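Einen Resolutionsentwurf fürs Planspiel schreiben, ohne dass der Vorsitz seufzt

Stand: 14. April, nach der Frühjahrsrunde von Midix

Wer zum ersten Mal bei einer simulierten Generalversammlung sitzt, hat meistens eine Rede dabei, eine Krawatte oder Bluse, die nur halb passt, und die feste Überzeugung, dass der Rest sich ergibt. Der Rest ist der Resolutionsentwurf. Er ergibt sich nicht. Er wird um halb elf abends auf einem Flur geschrieben, von fünf Leuten an einem Laptop, von denen vier gleichzeitig »Souveränität« sagen.

Die folgende Anleitung ist für Delegierte gedacht, die das etwas früher und mit etwas weniger Adrenalin erledigen wollen. Sie gilt für die deutschsprachigen Gremien bei Midix. Andere Konferenzen haben eigene Verfahrensregeln, und die gehen im Zweifel vor. Lest sie. Es sind immer die Delegierten ohne Regelheft, die am lautesten zur Geschäftsordnung sprechen.

Vorher: Was will mein Staat überhaupt?

Schreibt auf eine halbe Seite, was euer Staat will, was er hinnehmen kann und wobei er aufsteht und geht. Für jeden Punkt ein Satz. Wenn bei »will« nur »Frieden« steht, seid ihr noch nicht fertig, denn den wollen laut Rednerpult alle, auch die mit den Panzern.

Nehmen wir den Fall aus der Frühjahrsrunde: Skurora liegt am Oberlauf eines Flusses und baut einen Staudamm, Plekoda liegt am Unterlauf und hätte gern weiterhin einen Fluss. Für Skurora lautet die halbe Seite ungefähr so: Der Damm wird gebaut. Über Abflussmengen lässt sich reden. Eine Bauunterbrechung kommt nicht in Frage. Damit kann man verhandeln. Mit »Skurora bekennt sich zur regionalen Zusammenarbeit« kann man höchstens eine Grußkarte bedrucken.

Der Aufbau: ein einziger, sehr langer Satz

Eine Resolution ist grammatisch gesehen ein Satz. Das Gremium ist das Subjekt, danach kommt die Präambel, danach kommen die operativen Absätze mit den Verben, und ganz am Ende steht ein Punkt. Vorher steht keiner. Deutschlehrkräfte reagieren darauf unterschiedlich.

Im Kopf des Entwurfs nennt ihr Gremium, Thema, Einbringer und Unterstützer. Einbringer ist, wer den Text verantwortet. Unterstützer wollen bloß, dass er debattiert wird, und dürfen später mit großer Geste dagegen stimmen. Viele tun das auch.

Schritt 1: Die Präambel

In die Präambel gehört, worauf ihr euch stützt: frühere Beschlüsse, Verträge, anerkannte Tatsachen, Sorgen. Jeder Absatz beginnt mit einer festen Wendung und endet mit einem Komma. Brauchbare Anfänge sind:

unter Hinweis auf
in Bekräftigung
in der Erkenntnis
mit Besorgnis feststellend
unter Begrüßung (klingt seltsam, ist aber üblich)

Für unseren Fluss könnte das so aussehen:

Die Generalversammlung,
in Bekräftigung des Grundsatzes der ausgewogenen Nutzung grenzüberschreitender Gewässer,
mit Besorgnis feststellend, dass zwischen Skurora und Plekoda keine Vereinbarung über Mindestabflüsse besteht,

Vier bis sechs solcher Absätze genügen. In der Präambel wird nichts gefordert. Wer dort eine Forderung versteckt, wird vom Vorsitz erwischt, und zwar genüsslich.

Schritt 2: Die operativen Absätze

Jetzt wird nummeriert. Jeder Absatz beginnt mit einem Verb in der dritten Person und endet mit einem Semikolon, der letzte mit dem besagten Punkt. Die Wahl des Verbs entscheidet darüber, wie viel ihr verlangt. »Ermutigt« tut niemandem weh. »Ersucht« geht gern an den Generalsekretär, der dann einen Bericht schreiben muss. »Fordert auf« ist deutlich. »Verlangt« hebt man sich auf, sonst ist beim nächsten Mal nichts mehr übrig.

Die Generalversammlung kann Staaten keine verbindlichen Maßnahmen auferlegen. Sanktionen und Truppen gehören in den Sicherheitsrat, und der tagt einen Stock tiefer, mit besserem Kaffee. Trotzdem taucht in jedem Jahrgang ein Entwurf auf, in dem die Generalversammlung einmarschiert.

Ein ordentlicher operativer Absatz beantwortet, wer etwas tun soll, was genau und bis wann:

1. fordert Skurora und Plekoda auf, bis Ende Juli eine gemeinsame technische Kommission einzusetzen, die Mindestabflüsse für Trocken- und Regenzeit vorschlägt;
2. ersucht den Generalsekretär, der Generalversammlung auf ihrer nächsten Tagung über die Arbeit der Kommission zu berichten;

Wenn Geld gebraucht wird, schreibt hinein, woher es kommen soll. »Durch die internationale Gemeinschaft« ist keine Kontoverbindung.

Schritt 3: Kürzen

In den Gremien von Midix liegt die Obergrenze für Entwürfe bei 703 Wörtern. Die Zahl stammt aus einem Kompromiss, an dessen Zustandekommen sich die Beteiligten nur ungern erinnern. Sie gilt ohne Kopfzeilen. Fast jeder Erstentwurf liegt darüber, und fast immer sind es dieselben Wörter, die raus können: »nachhaltig«, »ganzheitlich«, »auf allen Ebenen«, »sämtliche relevante Akteure«.

Lest den Text laut vor. An den Stellen, an denen ihr Luft holen müsst, bevor das Verb kommt, wird getrennt oder gestrichen. Achtet auch auf Dopplungen zwischen Präambel und operativem Teil. Einmal besorgt sein reicht. 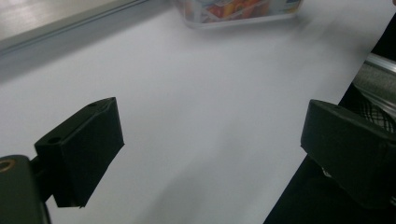
Babak Mazandarani hält das für zu streng und schreibt, dass gerade die weichen Wörter Stimmen bringen: Bei ihm habe »auf allen Ebenen« zwei Delegationen an Bord gehalten, die sonst gegangen wären, und gestrichen werden könne es schließlich immer noch per Änderungsantrag. Man solle beim Kürzen also zuerst fragen, wem das Wort gehört.

Da ist etwas dran. Notiert euch deshalb am Rand, welche Delegation welche Formulierung hineinverhandelt hat. Wer im Kürzungsrausch ausgerechnet das Lieblingswort der größten Regionalgruppe tilgt, hat einen sehr eleganten Text ohne Mehrheit.

Schritt 4: Unterstützer sammeln

Bei der Frühjahrsrunde waren 300 Delegierte auf die Gremien verteilt, und im Wasserausschuss gingen 19 Arbeitspapiere ein. Debattiert wurden 2. Die übrigen hatten oft gute Ideen und zu wenige Unterschriften.

Geht also mit dem Papier los, solange es noch Lücken hat. Leute unterschreiben lieber etwas, in das sie noch hineinreden dürfen. Fragt konkret: »Könnt ihr mit Absatz 3 leben?« Auf »Wie findet ihr unseren Entwurf?« bekommt ihr eine Höflichkeit, und die zählt bei der Abstimmung nicht.

Sucht ausdrücklich auch die Gegenseite auf. Wenn Skurora und Plekoda gemeinsam einbringen, ist die Sache halb gelaufen. Wenn nur Plekoda einbringt, sitzt Skurora die gesamte Debatte über da und stellt Anträge auf getrennte Abstimmung, Absatz für Absatz, bis zum Abendessen.

Und legt fest, wer die gültige Fassung führt. Eine Person, eine Datei. Mir ist ein Ausschuss in Erinnerung, in dem Entwurf und Gegenentwurf am Ende wortgleich waren, weil beide Gruppen aus derselben herumgereichten Datei kopiert hatten. Es wurde trotzdem eine Stunde lang erbittert gestritten.

Schritt 5: Änderungsanträge überstehen

Freundliche Änderungsanträge werden von allen Einbringern angenommen und kommen ohne Abstimmung in den Text. Unfreundliche werden debattiert. Unfreundlich ist dabei ein Fachbegriff, die Leute dahinter können reizend sein.

Überlegt vorher, welche Absätze ihr opfern würdet. Es hilft, einen oder zwei dabeizuhaben, an denen ihr nicht hängt und von denen ihr euch mit sichtbarem Schmerz trennen könnt. Der Delegierte von Zarei hat das im Frühjahr so überzeugend vorgeführt, dass die Gegenseite sich hinterher bei ihm entschuldigte. Der Absatz war von Anfang an zum Wegwerfen gedacht.

Prüft nach jedem angenommenen Antrag, ob die Nummerierung noch stimmt und ob Verweise wie »die in Absatz 4 genannte Kommission« noch auf eine Kommission zeigen. Bei uns verwiesen sie eine Weile auf die Bitte um einen Dolmetscher.

Häufige Rückfragen vom Vorsitz

Steht mitten im Text ein Punkt? - Dann kommt er zurück.

Fehlt das Semikolon vor der nächsten Nummer? - Kommt auch zurück, aber freundlicher.

Werden Staaten beleidigt? »Verurteilt« ist erlaubt, »verurteilt die bekannte Unzuverlässigkeit von« wird beanstandet.

Darf man den eigenen Staat loben? Einmal, in der Präambel, und bitte so, dass andere dabei die Miene halten können.

Muss der Entwurf eine neue Behörde gründen? Nein. Der Wunsch ist verständlich und vergeht meistens nach dem Mittagessen. Schaut zuerst nach, ob es die Stelle schon gibt. In der Regel gibt es sie, und sie hätte gern mehr Personal.

Abgegeben wird der Entwurf als Textdatei beim Vorsitz, spätestens zum Beginn der zweiten Sitzung am Vormittag. Der Drucker im Sekretariat nimmt nur einseitige Aufträge an. Die Schlange davor ist der beste Ort, um noch eine fehlende Unterschrift zu bekommen.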